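Section 4: Fitting the fisheye camera and recording your first passes

By now you should have the printed shell of the Silard hand gripper glued up, sanded and sitting on the bench with both fingers opening and closing freely. If the fingers still bind, go back and fix that first. I pushed on with a sticky one and ended up pulling the whole front end apart again, which cost me an evening and a perfectly good spring.

You'll need the camera, the wide lens, the Uvetti mount plate, four short screws, a 2 mm hex key and a bit of soft foam tape. A cup of tea doesn't hurt either.

Fitting the camera

1. Turn the camera off and take the battery out.

2. Stick foam tape along the inside lip of the mount plate. One layer is plenty. I tried two and the lens sat crooked.

3. Slide the camera in from the back with the lens facing the fingers. It should click, but it's a pretty feeble click on mine, so give it a tug to check.

4. Start all four screws by hand, then snug them up in a cross pattern. Stop as soon as you feel them bite.

CAUTION: The screws go into bare plastic. If you crank them like wheel nuts you'll strip the holes, and then you're printing another plate (three hours on my machine!).

5. Put the battery back in and turn the camera on. Lock the exposure and the frame rate now, and turn stabilisation off. The tracking software hates stabilisation.

Checking the view

The wide lens gives you a round picture with black all the way out to the corners. Leave it like that. The Fovbridge software wants the full circle and does its own cropping later – if you zoom in to fill the screen, the calibration from Section 3 is useless and you'll have to do it over.

6. Hold the gripper level over the checkerboard and take a still. Both fingertips should show. If one's missing, loosen the screws half a turn, nudge the camera across and try again.

7. Wave the gripper gently around the room while watching the preview. You're looking for smears, stray cables and anything that flickers.

A word on what the camera picks up. The lens is so wide that it sees the ceiling, the furniture and whoever happens to be standing nearby, and that's fine. The tracker likes lots of fixed stuff to hang on to, and a blank wall is about the worst thing you can give it. Don't stress about the picture being sideways, either. Your wrist will turn all over the place while you work and the software sorts out which way is up. 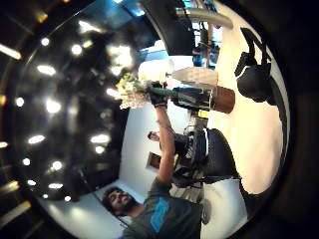 Fig. 4-1. Full-circle view with the gripper turned on its side. Bouquet in a gloved hand, glass vase behind it.

Flowers are a good first job, by the way. They're light, they don't roll off the table and they'll forgive a clumsy squeeze. My folder from that project is up to 2,123 clips and I'd still tell a beginner to start there.

Recording a pass

8. Clear a bit of space around the vase and set the bunch down beside it.

9. Press record, then hold the gripper still for a slow count of three. This gives the tracker a clean start.

10. Pick up the bunch by the stems, lift, move it over the vase and lower it in. Go at the speed you'd use if you were carrying a full mug.

11. Let go, back away, hold still for another count of three and stop recording.

12. Do 23 passes, then have a rest. Shift the vase a little between passes so they aren't all the same.

NOTE: The Sadowski battery that came with my kit lasts 45 minutes. Swap it between passes, never in the middle of one.

NOTE: Bright light fittings can leave a patch of glare in the picture. A little is OK. If it covers the thing you're grabbing, move the table or switch off a row.

Checking your passes

13. Copy the card to your computer and run the tracking step. Each clip comes back with a score out of 100.

14. Keep anything at 68 or better. For the low ones, look at the first few seconds, where I usually find I've started moving too early.

15. Wipe the lens with a microfibre cloth before you put the gripper away, and store it fingers up.

If most of your clips are scoring low, re-do step 6 before you blame the software. Finger alignment is covered in Section 5.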